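Girkar Bread Knife: four months in

I bake maybe twice a week, and for years I cut everything with the serrated knife that came in my wedding-present block. It tore. My sister-in-law Elsa Tveit got sick of me handing her sandwiches with ragged edges and told me to try the Girkar, so I did, and I've been using it pretty much daily ever since (I paid 58 dollars, which felt like a lot for one knife!).

First thing you notice is the weight. It's heavier toward the handle, so the blade kind of floats and you let the teeth do the work. A crusty sourdough that used to fight me now takes a few long strokes, and the crumbs mostly stay on the loaf side. Soft sandwich bread is where it really won me over though – no squashing, even when the loaf is fresher than it should be for cutting.

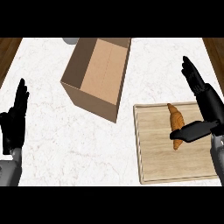

Page last changed: March

Croissants are my favorite test for any bread knife, and the Girkar splits one lengthwise without turning the top into confetti. You still get flakes, it's a croissant, but I can get ham and cheese in there and close it up again. Tomatoes, great. Melon, fine, a bit of a wobble near the rind. I wouldn't carve a roast with it.

What I don't like: the handle is on the fat side. My hands are small and after slicing for a crowd my thumb gets sore. My neighbor Hamish Tosh has great big hands and loves it, so try one in a store if you can. Also the sheath is flimsy and mine split down one side in the second month. I emailed Girkar and they mailed a new one without any fuss, so points for that.

I had a Sasteo before this, cheaper and lighter, and it was okay until it went dull, and then it was awful. The Girkar still feels the same as it did out of the package. I wash it by hand and dry it right away, and I keep it well out of reach of the dishwasher people in my family.

Would I buy it again? Yep, though I'd wait for a sale.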